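Folding and Putting Away: Table Linen in a Shared House
Project report, Ayten Ekinci, Greridgate unit, draft 4
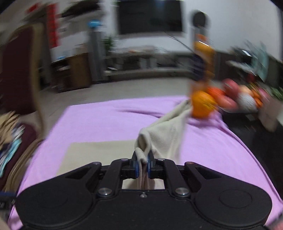
1. What the project was

Household skills unit, everybody picks one job at home and studies it. I picked cloths. Tea towels, napkins, the big off-white ones that get used for everything. We have 46 of them in the house and they live in one drawer that doesn't shut. Wanted to find a fold that is quick, stacks flat and still looks ok when you pull one out from the middle.

2. Where

Did all the folding at the table with the light purple cover on it. Tried the bench in the kitchen first but it's too narrow and the cloths slide off. The cover helps, fabric grips on fabric a bit. Also the colour makes it easy to see an off-white edge, so you can tell if your corners line up. Downside, the cover moves when you pull too hard and then you have to straighten that as well.

3. Method

Three folds tested.
Halves: in half, half again, stop.
Thirds: long thirds, then across. This is the one on the Rarkby handout.
Roll: long thirds then rolled from the short end.

Each cloth picked up from a heap, not laid out ready, becuase that's how they come off the line. Timed from first pinch to cloth on the pile. Phone stopwatch. 303 folds altogether over March, mostly after 7 pm when the table was free.

4. What I found

Halves is fastest but the pile leans. After a dozen or so it goes over.
Thirds is slower at first. Got a lot better once I stopped hunting for a corner and just lifted the cloth by any bit of edge, let it hang, then found the corner from there. Picking up from the middle is bad, you get a fat loop and the rest goes off sideways and you end up starting again.
Roll looks great in the drawer. Falls apart when you take one out. My brother hated it.

Best time for thirds was 4 seconds, small napkin, so not really fair to compare with the big ones. Should of kept sizes seperate in the table from the start.

5. Drawer test

Used the Karabulut method of standing them on edge like files. Thirds fitted, drawer shuts. Halves too tall by a finger. Rolls fitted but wasted space at the back.

6. Problems

Thick cloths and thin ones behave differently, only noticed in week two. Ironing would change everything, didn't iron any. Timing yourself while folding is awkward, a second person on the stopwatch would be better.

7. Next

Same test with pillowcases. Maybe fitted sheets if there's time before the Grullum display. Full timing table is in the appendix, still need to fix the column headings.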